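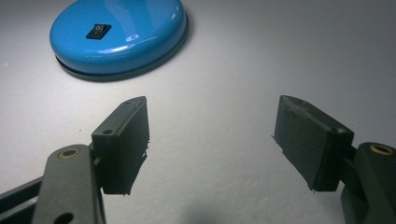 Fingers open over the bench, what's probably a lamp base behind.

About us

Hi, and welcome to the Itstead Robotics Club page! I'm one of the parents who helps run the club, and I got the job of writing this because I talk the most at meetings. We're an after-school group for students in the senior years, we meet in the old textiles room at Itstead, and we build grippers. Other clubs do drones or soccer robots (and good on them), but we fell in love with the business of picking things up and we've stuck with it.

We started with 12 students and one very tired toolbox. Most of that first group had never held a hex key. By the end of the first term they were arguing about finger angles over their sandwiches, and we knew we had a proper club on our hands.

What we do

Our main project is called Marar. It's a hand-held gripper with two fingers, and the idea is that a person does a job with it first, so a robot can learn the job later. You hold it, you do the task, and the camera on it records what the fingers see. Then you do it again. And again! Last year the students set themselves a target of 1000 recordings for the year and got to nearly that many before exams took over, which I still think is amazing for a bunch of teenagers who can't remember to bring their lunchboxes home.

The tasks are everyday ones. Stacking cups, putting pens away, folding a tea towel (much harder than it sounds, have a go with two fingers some time). Students choose the tasks themselves, write up how each one should start and finish, and swap with another pair to see if the instructions make sense. They usually don't the first time round.

The finger pads take a beating. Ours get scuffed and frayed along the edges, and there's a small crew who look after cutting and fitting new ones. It's a fiddly job and they're fussy about it, in a good way. If you're handy with a craft knife and have a bit of patience, they'd love to have you.

There's also a software side, called Tinusus, where the recordings get sorted and labelled. You don't need to know any coding to start there. Plenty of our best labellers joined because a friend was doing it and there were biscuits.

Competitions

Every November we go to the Dakach Challenge, where school teams show their projects and run a set of tasks in front of the judges. We've been 2 times so far. The first year we came home with a ribbon for teamwork and a flat battery. The second year we made the final round, and the bus trip home was very, very loud.

We don't pick a squad for it. Anyone who's been coming along regularly can go, and everyone gets a job on the day — driving the gripper, talking to the judges, keeping the spare parts in order.

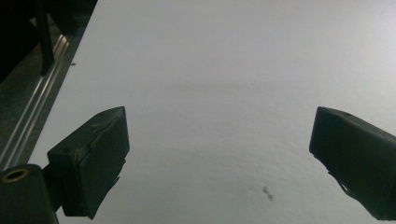 Joining in

New members can start at the beginning of any term. Come along after the last bell, wear closed shoes, tie long hair back and bring a snack. There's no fee for students at our school, and we supply the tools and safety glasses. Students from other schools are welcome too, just ask at the front office first so we can get the forms sorted.

Parents, we can always use another pair of hands, especially at pack-up. You don't have to be technical — I'm certainly not, and they've let me near the screwdrivers for ages now. Scrap foam, odd bolts and clean plastic tubs with lids that still fit can be left at the office with the club's name on them.

Page last updated 16 Jun 2021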